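Does ginger beer really have fizz that bites?

Lots of labels say so. Murkix, a ginger beer sold in Skerness, says its bubbles are "the fiercest on the coast". Fiercer than what? The label doesn't say.

Bubbles are just a gas called carbon dioxide. In old-fashioned ginger beer, yeast makes it. Yeast is a tiny living thing that eats sugar and gives off gas. Most shop bottles skip the yeast and have the gas pumped in – quicker, and easier to get the same every time.

So where does the bite come from? Partly the gas, which turns slightly sour on your tongue. Mostly the ginger, if there is much in there. Read the back of the bottle before you believe the front.

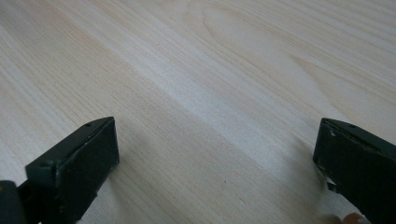
Is "brewed" always brewed?

Not always. Some makers use the word for ginger soaked in hot water, like tea. Ask them what they mean by it.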